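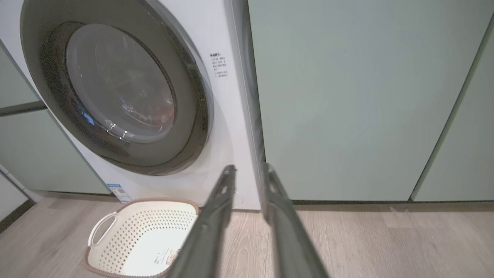 Hedvig Hägglund argues that a demonstration set should be judged by how many hours it holds, and that everything else can be fixed in training. Her note went around our group on Wednesday and has been quoted with approval since. I think hours are the wrong unit for household work, and laundry shows why.

Take a set of 3,000 demonstrations recorded in one utility room. The washer stands in the same spot, the door has the same ring, and the basket is put back where it was before each run. A policy trained on this will learn the room. It will also score well when tested there, and the score will be reported. Move the basket to the other side of the machine and the arm may reach for bare floor.

Our Drornine set had this fault. We trained on 2,000 runs from a single home and got a success rate of 90 percent in that home. In the second home the policy failed at the door before it had touched any clothes. Adding more runs from the first home changed nothing we could measure. Adding runs from 10 other homes did, although each gave us far fewer runs than the first.

Hägglund's reply is that new homes are expensive. They are. Setup takes most of a morning, and operators are slow in a room they don't know. But the slow runs are worth keeping. An operator who misses the edge of a door, backs off and tries again has recorded a recovery, and recoveries are scarce in sets collected by people who have done the same motion all week. The filter used at Pravley drops any run longer than the median. I would turn it off.

Wrist views make the problem worse. At close range the door fills much of the view, and small differences in height or lighting change most of the pixels – a person would hardly notice them.

I would ask for two numbers at the head of every data sheet: distinct homes, and distinct starting positions per home. Hours can go underneath. Ehlers already lists homes. Starting positions are still missing from every sheet I have been sent, ours included.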